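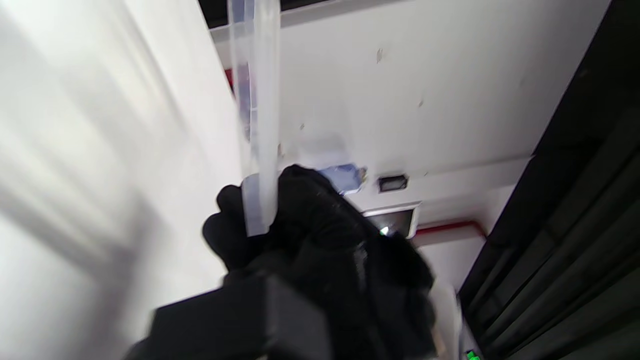
Datasets > Household objects > Jisedetti tubes

Search this repository

# Jisedetti: clear tubes and small containers

Jisedetti is a set of 295 short recordings of people picking up, holding and putting down clear plastic tubes. It covers plain household and workshop handling. No liquids are used.

## Contents

- `clips/` has the recordings, sorted by room
- `notes/` has one text file per clip
- `splits/` has the 2 lists we use, train and test

Each note gives the tube type, the hand used and the grip (fist, fingertip or flat). Tubes come in 5 lengths. Frosted and fully clear plastic are labeled separately.

## Known problems

Edges of clear plastic are hard to mark against white surfaces. Leire Vallejo checked those clips a second time in June, and the ones she could not settle are tagged `edge_unsure`. Gloved and bare hands are not balanced.

## Contact

Labels: Casimiro Arrieta. Files and downloads: Ilona Oláh. Please open an issue before sending corrected notes.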